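Skip this section if you only read your comics and never plan to sell, insure or sort them. Everyone else should get through it before importing a single issue, whatever the box says about being up and running in minutes.

## 4. Setting up your collection in Gelari

Gelari is a catalog program for comic books, reprint volumes and graphic novels. It fills in titles, creators and page counts from an online database called Wiriya. The database is good on recent hardcovers and shaky on nearly everything printed before barcodes. Treat what it gives you as a first draft.

### 4.1 Before you start

You will need:

- the activation code from the inside of the sleeve
- a list of what you own, even a bad one
- one series you know well, to use as a test

**Note:** The free license holds 777 entries. A variant cover is a separate entry, and so is a second printing, so the limit arrives sooner than most people expect.

### 4.2 Creating the catalog

1. Open Gelari and choose **New catalog**. Give it a plain name. You can't rename it later without exporting the whole thing.
2. Under **Entry type**, pick **Issue**, **Collected volume** or **Mixed**. Pick **Mixed**. The other two hide fields you will want by October.
3. Turn off **Smart grouping**. It claims to gather a run under one heading, but it goes by title alone, and it will happily put a 1950s funny-animal book together with an unrelated horror series of the same name.
4. Set **Story credits** to **Per story**. The default, **Per book**, gives one writer and one artist to an anthology that may have a dozen of each.
5. Save. Close the program and open it again to check that the settings stuck.

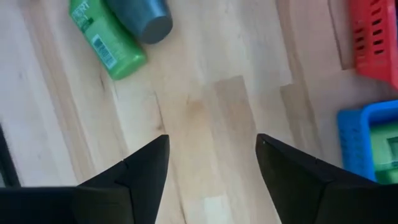
### 4.3 Importing your first titles

1. Choose **Import**, then **From list**. Paste in no more than 30 titles. The program accepts more, but the review screen becomes very hard to use.
2. Wait for the Wiriya lookup to finish. The green check mark means only that a match was found. It says nothing about whether the match is right.
3. Open each entry and compare it with the indicia, the small print at the front or back of the book. The indicia wins over the cover every time. Cover dates in particular often run months ahead of the real sale date.
4. Look at the publisher field. Reprint volumes are often credited to the original publisher. One Fododholm hardcover, a 1,028-page omnibus, came up in our copy as a 32-page pamphlet from the company that first ran the strip.
5. Press **Accept** one entry at a time.

**Caution:** Don't press **Accept all**. There is no matching undo. The only way back is to restore a backup, and Gelari doesn't make one unless you ask.

### 4.4 Collected volumes and their contents

A collected volume can list its stories as child entries. This is the best feature in the program and the one most likely to go wrong.

1. Open the volume and choose **Add contents**.
2. Type the stories in the order they appear in the book. Wiriya sorts them by first publication, and many editors don't.
3. Enter essays, cover galleries and short biographies as **Back matter**. Left as stories, they inflate your story count and wreck the search results.
4. If a story has been retitled, put the original title in **Also known as**. Early strips often had no title at all, and the ones in use now came from later editors.
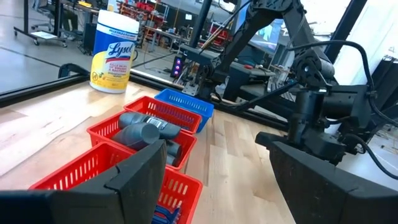 **Does the value estimate mean anything?**

Very little. Gelari takes the highest recent asking price it can find, which tells you what a seller hoped for. Use prices from completed sales, and type them in by hand under **My value**.

### 4.5 Moving a catalog from Bredivis

Bredivis files can be opened directly, with some losses. Our test file held 1,366 entries, and all of them came across, though the condition notes were chopped at the first comma. "Fine, small tear on back cover" became "Fine," a flattering way to lose a tear.

1. In Bredivis, export as plain text with tabs between the fields. Avoid the comma option.
2. In Gelari, choose **Import**, then **Other program**.
3. Match the columns yourself. **Auto-match** confuses penciler with inker.
4. Keep the old Bredivis file until you have checked every condition note that matters to you.

Grades from Bredivis arrive as words. To turn them into numbers, see section 6, and read the warning there first.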